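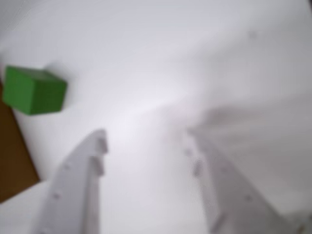 Keeping a white worktop white (and what to do with all those little blocks)

I've had a white top on the bench in the sewing-room-slash-kids'-corner-slash-wherever-the-mail-goes for a few years now, and I still love it. It bounces the light around on grey mornings and you can find a dropped pin on it in two seconds flat. But oh, it shows everything! Every crumb, every smear of jam, every bit of texta. If there's one green block left on it after the big pack-up, you'll spot it from the hallway.

Quite a few of you wrote in after my November post about the craft cupboard and asked how I keep the top clean with coloured bits and pieces living on it all day, so I've put the lot in one place.

The everyday wipe

Warm water, one small squirt of dishwashing liquid, a microfibre cloth wrung out until it's barely damp. Wipe in long strokes from the back to the front, then go over it with a dry cloth. I used to skip the drying and wonder why there was always a greyish film when the sun came in sideways. It was the leftover detergent. A second pass with plain water fixes that if you've been heavy-handed with the squirting.

I keep the cloths in an old Kerslake biscuit tin under the bench and wash them on their own, no fabric softener. Softener makes them slide about and pick up nothing.

Colour that has rubbed off

Painted blocks, cheap felt, the dye on a new cushion cover - they can all leave a faint ghost behind if they're sat down damp. Try these in order and stop when it's gone:

Plain warm water and a bit of patience. Lay the wet cloth over the mark for five minutes and have a cuppa.

Bicarb soda mixed with water to a loose paste. Dab it on with a fingertip, leave it, wipe it off. Don't scrub! On a glossy top you'll take the shine off and have a dull patch forever (ask me about the left-hand end of my old bench).

Methylated spirits on a cotton bud, only on the mark itself, with the window open. Test it somewhere hidden first, and keep it well away from any painted or varnished timber.

Ottó Csizmadia, who used to fit kitchens and now mostly fixes other people's, told me he's seen more white tops ruined by cream cleanser than by anything the kids did. I had two bottles of the stuff at the time. They do the laundry trough now.

Where the white meets the timber

If your top sits up against a timber edge or a wooden table like mine does, the join is where all the muck goes. A wooden skewer run along the gap brings out an amazing amount of fluff. Do that first, dry, then wipe. If you wipe first you just make mud and push it further in.

Oil the timber side no more than a couple of times a year and put masking tape along the white before you start. I didn't, once, and there was a yellow line I was still working at by Easter. Low-tack tape is best. Pull it off slowly, back on itself, while the oil is still fresh.

Washing the blocks

Solid wooden blocks shouldn't go in the sink for a soak, tempting as it is. They swell and the corners go furry. I do mine with a cloth dipped in one part white vinegar to four parts water, wrung right out, one block at a time in front of the telly. Then they get spread on a towel, not touching, and turned over before bed.

Plastic ones are much easier. Mesh laundry bag, top rack of the dishwasher, no heated dry. Check the maker's advice if you've still got the box. Anything with a battery or a rattle inside gets the cloth treatment instead.

If a painted block is chipping, I pull it out of the tub altogether. A light sand with 400 grit takes the sharp feel off a bare wooden corner, but with old blocks where you don't know what the paint is, please don't sand them at all. Out they go.

Storing them so they come back

My rule is one shallow tub per sort of thing, no lids. Lids get lost or sat on. I bought a set of Tikis from the Lorasdale op shop, nice low trays that slide under the bench, and I've never had to tip the whole lot out to find one piece since. Deep baskets look gorgeous but everything small sinks to the bottom and then the entire basket ends up on the floor.

Shayne Paewai sent me her trick, and I've pinched it. She puts a strip of coloured tape along the front of each tray that matches what goes inside, so even the littlest can help. Green tape, green blocks. Her youngest now tells off visitors who get it wrong.

Shadows and bad light

One last thing about white surfaces. If yours always looks a bit grubby near one side even when you've just done it, check it isn't only a shadow! I scrubbed at a soft grey patch for ages one night before I moved the lamp and it moved too. A lamp on each side of the bench sorted it, and I can see what I'm stitching as well.

My standing kit

Two microfibre cloths, a spray bottle of plain water, bicarb in an old spice jar with a shaker top, cotton buds, skewers, low-tack tape. It all fits in a Ridarance caddy I paid 25 dollars for, which felt like a lot for a plastic box with a handle but it's outlasted three cheaper ones.

I'm having a go at getting candle wax out of a table runner next, thanks to Christmas lunch. If you've got a method that doesn't involve brown paper and the iron, pop it in the comments, because I've tried that one and now I've got a shiny runner.

Posted 2019-12-27 in Cleaning, Kids' stuff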